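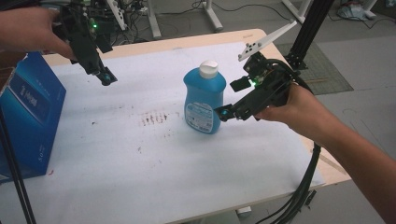

Botella azul con tapón blanco, sobre la mesa

Notas para la charla: «La talla 68 no es una edad»
Cómo escribir la ficha de un impermeable infantil
Kanako Hattori, tienda Nurneo

Entrada

Saludar, dar las gracias. Decir que hablo despacio porque el español es mi tercera lengua y que pueden levantar la mano si una palabra sale rara. No leer la diapositiva del título, ya la ven.

Empezar con el correo de la madre de Vi. Leerlo entero, es corto: «Mi hijo tiene 18 meses y ustedes dicen que la talla es de 6 meses. ¿Es un error de la página?» No era un error de la página. El niño era pequeño, el impermeable era ancho, y nuestra ficha solamente decía «6 meses». Ella tenía el niño delante y nosotros le ofrecíamos un calendario.

Pausa. Preguntar quién en la sala vende ropa de lluvia y quién la compra. Normalmente hay de los dos.

Explicar qué es Nurneo en una frase: vendemos en línea impermeables, botas y guantes para niños hasta los seis años. No tenemos tienda a la calle. Todo lo que el cliente sabe de la prenda lo sabe por la ficha.

Bloque 1 – Lo que la ficha decía antes

Mostrar la ficha vieja del Pluvard amarillo. Dejar que la lean ellos mismos, medio minuto. Contar 3 problemas, sin prisa:

La talla estaba en meses. Los fabricantes no se ponen de acuerdo con los meses. En un impermeable de Pluvard, la 68 corresponde a un niño de 68 centímetros de altura, y eso es todo lo que promete. Nosotros lo habíamos traducido a una edad para ayudar, y en la traducción se perdió la medida.

La palabra «impermeable» aparecía cinco veces y las costuras ninguna. Hay que decir si las costuras están selladas. Un tejido puede resistir muy bien y la espalda queda mojada igual, por la costura de la capucha. Aquí enseñar la prenda dada la vuelta, con la cinta por dentro. Pasarla a la primera fila.

No decíamos qué se lleva debajo. En noviembre, un niño va con jersey grueso. En abril, con camiseta. Es la misma prenda, pero no es la misma talla para todos los padres.

Nota para mí: si preguntan por la columna de agua, decir que la cifra de mil milímetros (en la etiqueta pone 1000) sirve para una llovizna y un paseo corto, y que para sentarse en un charco hace falta bastante más. No entrar en los métodos de ensayo, la otra vez perdí mucho tiempo con esto.

Si hay risas con lo del charco, esperar. Es verdad que los niños se sientan.
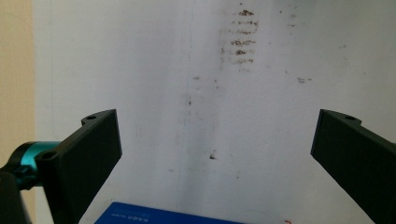

BLOQUE 2 – MEDIR AL NIÑO Y MEDIR LA PRENDA

Idea principal del bloque: en la ficha tienen que estar dos medidas, la del cuerpo y la de la prenda extendida. La mayoría de las tiendas pone una de las dos y no dice cuál.

Medida del cuerpo. Pedimos la altura y nada más. Al principio pedíamos también pecho, brazo y entrepierna, y los padres abandonaban el carrito. Un niño de un año y medio no se deja medir la entrepierna. La altura se toma con él tumbado o contra la puerta, y casi todas las familias ya la tienen apuntada de la última revisión.

Medida de la prenda. La tomamos nosotros, con la prenda cerrada y plana: ancho de axila a axila, largo de espalda sin capucha, largo de manga desde el centro de la nuca. Este último punto me lo enseñó Toshio Ogura, que cortó patrones de abrigo durante media vida y revisa nuestras tablas. En un impermeable la manga suele ser raglán y no hay costura de hombro, así que medir «desde el hombro» no significa nada. Hacer el gesto con la mano, de la nuca a la muñeca.

Consejo práctico para los compradores: tomar en casa una chaqueta que le quede bien, extenderla en el suelo y comparar con la tabla. Da mejor resultado que la cinta alrededor del niño. Yo lo recomiendo también por teléfono.

Preguntar: ¿quién compra una talla más para que dure? Todas las manos se levantan, creo. Contestar con cuidado. En un abrigo se puede hacer. En un impermeable la manga larga se dobla, el agua entra en el doblez y baja hasta el codo. Con la capucha es peor, porque si es grande tapa los ojos, y un niño que no ve se la quita. Una talla más sí, si el puño tiene goma y la capucha se ajusta. Dos tallas no.

Bloque 3 – Los guantes de Hurkik

Este bloque es opcional. Si van a cerrar la sala, saltar a las preguntas.

Hurkik hace manoplas de lluvia con forro, sin dedo pulgar en las tallas más pequeñas. Recibíamos reclamaciones: «falta el pulgar». Cambiamos la primera línea de la ficha, que ahora dice: «Manopla sin pulgar, para bebés que todavía no agarran cosas al aire libre». Las reclamaciones por este motivo pararon ese mismo invierno. El producto no cambió.

Mencionar el secado. El forro no se saca, hay que colgarlas abiertas por el puño y lejos del radiador – el calor directo despega la cinta de las costuras. Esta frase la pusimos en la ficha y también en un papel dentro del paquete, porque la ficha se lee antes de comprar y la manopla se moja después.

Preguntas que seguramente vienen

¿Se puede poner en la secadora? Depende de la etiqueta de cada prenda. No contestar en general.

¿Por qué no ponen la edad, aunque sea como orientación? La ponemos, pero abajo, en letra normal y después de la altura. Algunas abuelas compran a distancia y solamente saben la edad. Para ellas hay una línea: «Si no conoce la altura, pregunte a los padres antes de elegir».

¿Y los pantalones con peto? Es otra charla. Los tirantes perdonan mucho en el largo y nada en el tiro.

Al terminar, recoger el impermeable de la primera fila y dejar las tablas impresas junto a la puerta. Las tablas son de febrero, la versión con las mangas corregidas.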